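Sorting Small Parts: handout for week 3

Welcome back, everyone, and thank you for leaving the benches so tidy last time. This week we come to a job that most people put off for years, and I include myself in that — the business of giving beads, screws, buttons and other small bits a proper home. Please read these notes through before you start, and keep them in your folder with the ones from January.

Begin with a clear stretch of table and the compartment box with its lid right back, before any of your parts come out of their bags.

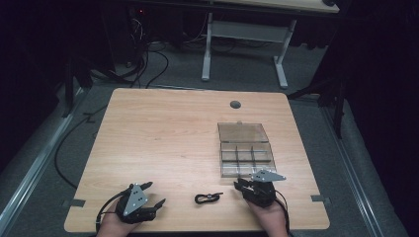 Kamol Kaewsai
Course tutor, Household Skills, Dullodard Evening Classes

A see-through box with thin dividers suits us very well. Look at the long compartment at the back: I like to save it for awkward things such as hooks and short lengths of wire. The smaller cells in front can take one kind of part each. Do resist mixing two kinds in a cell, however few you have!

Fill each cell no more than halfway, so that your fingertips can still reach the bottom, and close the lid gently. Labels are on page 14. Bring your own bag of odds and ends next week if you have one.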